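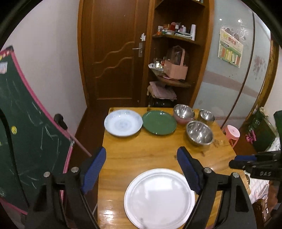
Mirkton gets its Saturday dentist back

I've been grumbling about the drive to Stallby for so long that my own dentist told me to write about something else, so this one makes me happy. Starting in February, the Satti Dental Clinic on the Mirkton side of the bridge will see patients on Saturday mornings again, and the first visit for anyone under 18 won't cost a thing.

Dr. Amna Marwat is running it. She grew up a few streets over, went off to dental school, worked in Stallby for a while and came home last summer (her mother is thrilled, I'm told, and has already booked a cleaning). I stopped in while she was unpacking boxes of gloves and she talked to me for half an hour without once looking at my teeth, or at least she was polite enough to hide it!

The Saturday list has 283 names on it already. That's a lot for a place with two chairs. Families with kids go first, then people who haven't had a checkup in over a year, and after that it's by date of signing up. Brendan Keogh at the front desk says to call even if you think you're too far down, as people cancel all the time and he'd much rather fill a slot than leave it open. He also asked me to say that walk-ins are for toothaches and broken fillings only. Please don't turn up for whitening. They don't do whitening.

Money, then. A regular adult cleaning on a Saturday is $131, same as on a weekday, and you can split it into payments if you ask before the appointment. The county is covering the kids' visits for the first 200 children, and Dr. Marwat is hoping for more after that but wouldn't promise me anything.

There's a second dentist too, Usman Janjua, who'll mostly be doing fillings and extractions. He's the one to ask for if you get nervous. I get nervous, so I asked, and he said he's fine with headphones, hand signals and stopping as often as you like. I signed up on the spot.

Doors open at 10 and the last patient goes in at one. Parking is behind the building, and the Alto bus stops right across the street if you'd rather not fight for a space. Bring your insurance card if you have one and a list of any medicine you take. New patients should come a little early for the forms, which run to four pages (I counted, while waiting for a pen).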